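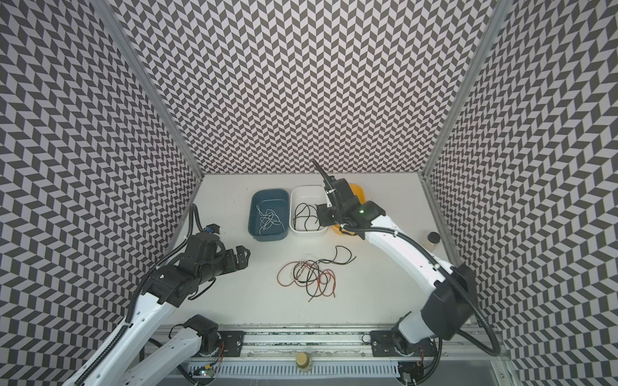 Can a Machine Do the Boring Jobs Yet?
Project report, second-year engineering course, Purnham

Why we picked wires

Our group wanted to find out how close machines are to doing the small chores that fill up a day at home or in a repair shop. Everybody talks about folding laundry, so we went for something that gets less love: sorting a heap of mixed cables. Every house has a drawer like that, and the repair shop we visited, Costis, has a whole wall of them. A person can do it half asleep. We were really curious what two robot arms would make of it.

The task

A tangle of wires goes in the middle of the table with trays along the back wall. The arms have to pull the wires out of the heap and drop each one in the tray for its color. The white wires go in the teal tray and the black ones in the white tray. Red and black together is the hardest mix we tried, and also the most fun to watch, because the loops hook into each other and a pull on one strand drags three more along with it.

We trained the system, which we named Havby, on 2,147 recorded tries where one of us steered the arms by hand. Later we added more of the awkward cases (wires with connectors on the ends, mostly) and got up to 2,764. Then we gave it 100 fresh heaps and kept score.

What worked

Color was easy! Havby hardly ever put a wire in the wrong tray once it had hold of it. Lifting a single wire off the top of the heap also went well, and by December it was doing this smoothly enough that people walking by stopped to look. Using two arms helped a lot. When one arm held the heap down and the other pulled, far fewer wires came along for the ride.

What didn't

Knots. If a wire had gone through its own loop, Havby kept pulling, and pulling makes a knot tighter. A person feels this in the fingers and stops. Our grippers have no sense of touch to speak of, so the program has to guess from the camera picture. Thin wires lying flat on the table were a problem too, as the jaws closed just above them and came up with nothing. It would then try the same spot again, sometimes for a minute.

Connectors surprised us. We expected them to get in the way, but the small plastic ends gave the gripper something solid to grab, and the later version started going for them first.

So, yet?

For a shop like Costis, we'd say partly. It could leave Havby running on loose wires overnight and have a person finish the knotted ones in the morning. At home, no. It's slow, it needs its own table, and a cable drawer also has chargers, earbuds and dead batteries in it.

Next term we want to try soft fingertips, and we have asked Bauerfeind for a set of samples to test.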